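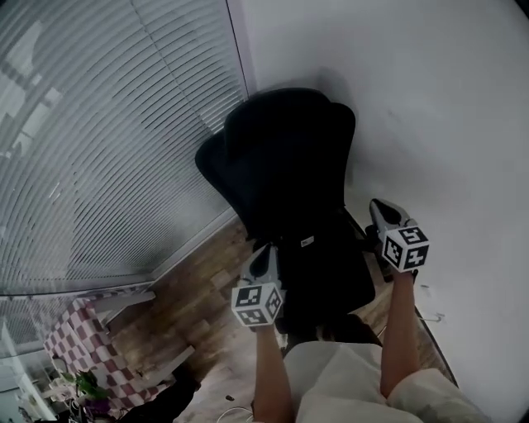

읽는 시간 7분

실내환경 및 가구계획 강의 노트
제3강 사무용 회전의자의 구조와 조절 기구
배포일 2019년 9월 4일

3.1 범위

이번 강의는 가스 스프링으로 좌면 높이를 조절하는 회전의자를 다룬다. 고정 다리 의자, 접이식 의자, 제도용 높은 의자는 제5강으로 미룬다. 치수는 사용자가 앉지 않은 상태와 앉은 상태를 구분해서 적는다. 두 값은 좌면 쿠션의 압축량만큼 차이가 나므로, 도면이나 시험 성적서를 읽을 때 어느 쪽인지 먼저 확인한다.

용어는 다음과 같이 통일한다.

좌면: 엉덩이와 허벅지를 받치는 면. 내부는 합판 또는 수지 성형판, 그 위에 발포 폼과 마감재가 놓인다.
등판: 허리와 등을 받치는 부재. 좌면과 일체형인 것과 브래킷으로 분리된 것이 있다.
틸트 기구: 좌면 하부에 고정되는 금속 조립체. 기울기, 잠금, 장력을 담당한다.
기둥: 가스 스프링과 외통을 합친 부분.
베이스: 바퀴가 끼워지는 방사형 다리. 다섯 갈래가 일반적이다.

3.2 좌면 높이

좌면 높이는 오금 높이를 기준으로 정한다. 좌면이 오금보다 높으면 허벅지 뒤쪽이 앞 모서리에 눌리고, 지나치게 낮으면 무릎이 올라가 골반이 뒤로 기운다. 신발 두께를 더한 값을 쓰는 것이 원칙이며, 맨발 측정값을 그대로 적용한 계획서는 반려한다.

실습에서 사용하는 Emow 의자의 최저 좌면 높이는 41 cm이다. 하중을 가하지 않고 좌면 앞 모서리의 가장 높은 점에서 잰 값이다. 책상 높이가 고정된 실에서는 팔꿈치 높이를 우선하여 좌면을 올리고, 발이 바닥에서 뜨는 만큼 발받침으로 보정한다. 책상 높이를 바꿀 수 있으면 순서를 반대로 한다. 의자를 먼저 맞추고 책상을 나중에 맞춘다.

3.3 가스 스프링

밀폐 실린더 안에 압축 질소가 들어 있고, 피스톤 양쪽이 밸브를 통해 연결된다. 레버를 당기면 상단 핀이 눌리면서 밸브가 열리고 기체가 이동한다. 레버를 놓으면 밸브가 닫혀 그 위치에 머문다. 피스톤 로드가 차지하는 단면적 때문에 양쪽의 수압 면적이 다르며, 이 차이가 신장력을 만든다.

기둥과 베이스, 기둥과 틸트 기구는 테이퍼 결합이다. 나사나 핀이 없고 사용자의 체중으로 끼워진다. 분해할 때는 외통 하단을 전용 공구로 쳐서 빼며, 실린더 본체에 구멍을 내거나 열을 가하는 작업은 금지한다.

고장의 대표 증상은 앉은 상태에서 좌면이 서서히 내려가는 것이다. 원인은 대개 실의 마모나 밸브의 불완전 폐쇄이다. 레버 케이블이 지나치게 당겨져 핀이 항상 조금 눌려 있는 경우에도 같은 증상이 나타난다. 따라서 실린더를 교체하기 전에 케이블 유격부터 점검한다.

3.4 틸트 기구

단순 틸트는 좌면과 등판이 같은 각도로 함께 기운다. 회전축이 기둥 바로 위에 있으면 뒤로 기울 때 좌면 앞쪽이 들려 발이 뜨기 쉽다. 회전축을 무릎 쪽으로 옮긴 형식은 이 현상이 적다. 싱크로 틸트는 등판이 좌면보다 큰 각도로 기울도록 링크로 묶은 형식이다. Ustari 기구의 분해도를 별지 1에 실었다. 링크 길이를 재고 등판과 좌면의 각도비를 직접 구해 볼 것.

장력 조절 손잡이는 스프링의 초기 압축량을 바꾼다. 체중이 가벼운 사용자에게 장력이 과하면 등판이 움직이지 않아 기능이 없는 것과 같다. 체중 감응식은 손잡이 없이 사용자의 체중을 반력으로 이용한다. 조작은 간단하지만 미세한 조절 폭은 좁다.

3.5 마감재와 폼

직물은 통기성이 좋고 오염 제거가 어렵다. 인조가죽은 닦기 쉬우나 굴곡이 반복되는 봉제선 부근에서 표면층이 갈라질 수 있다. 천연가죽은 습도 변화에 따라 늘고 줄며, 직사광이 닿는 자리에서는 변색을 고려해야 한다. 창가에 배치하는 의자의 마감재는 차양 장치의 유무와 함께 검토한다.

폼의 평가는 밀도와 경도를 따로 본다. 밀도는 단위 부피당 질량이고 경도는 일정 깊이까지 누르는 데 필요한 힘이다. 둘은 서로 독립적인 값이므로 단단한 폼이 반드시 오래가는 것은 아니다. Nijs 시편의 압축 시험에서는 하중 500 N을 30초간 유지한 뒤 두께를 읽는다. 하중을 제거한 다음에는 30분 동안 방치하고 다시 측정한다. 두 번째 값과 초기 두께의 차이를 잔류 변형으로 기록한다.

3.6 바퀴와 바닥

경질 바퀴는 카펫용, 연질 바퀴는 마루나 타일 같은 단단한 바닥용이다. 반대로 끼우면 전자는 미끄러지고 후자는 구름 저항이 커진다. 축 규격이 맞으면 바퀴만 교체할 수 있으며, 교체 전 축의 지름과 홈 위치를 버니어 캘리퍼스로 확인한다. 머리카락과 섬유가 축에 감긴 바퀴는 회전보다 끌림이 많아 바닥재에 줄 모양의 흠을 남긴다.

3.7 과제

Gromach 도면집의 회전의자 도면 중 하나를 골라 좌면 높이의 조절 범위, 틸트 형식, 기둥의 결합 방식을 표로 정리한다. 표에는 측정 조건을 반드시 적는다. 도면에 없는 값은 추정하지 말고 빈칸으로 둔다. 제출은 6월 개정판 양식을 사용하며 이전 양식은 받지 않는다.

별지 1 싱크로 틸트 분해도
별지 2 폼 압축 시험 기록지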